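About Rowbotham

Rowbotham fits out classrooms and small training rooms. Jingyi Xue started the business with 2 suppliers and a rented unit, and we now have a staff of 13. Most of our customers are schools, with a few language centers and night colleges among them.

We sell tables, small whiteboards and the bits that go with them. The Stedulen table range comes in light finishes only. Boards are sold singly or in packs of 8, and every one can be used flat on a table as well as held up in front of a class. 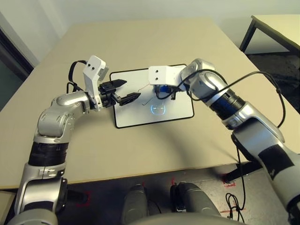 A beige table with a white board, rounded corners and thin black border.

Our showroom is in the Verkinitz building, on the ground floor. Visitors are welcome to pull up to a table and write on whatever is out. Please call first if you are bringing a group – parking is tight, and the side entrance is locked after lunch.

In August we deliver nearly every day, and orders for the new school year should reach us well ahead of that. Delivery inside the county takes around 26 hours from the time the order is confirmed. Assembly is extra.

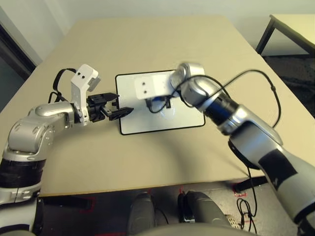 Whiteboard lying flat on the tabletop.

The Kerance line of board pens and erasers was added in February 2020. Refills are kept in stock at the showroom counter and can be added to any furniture order.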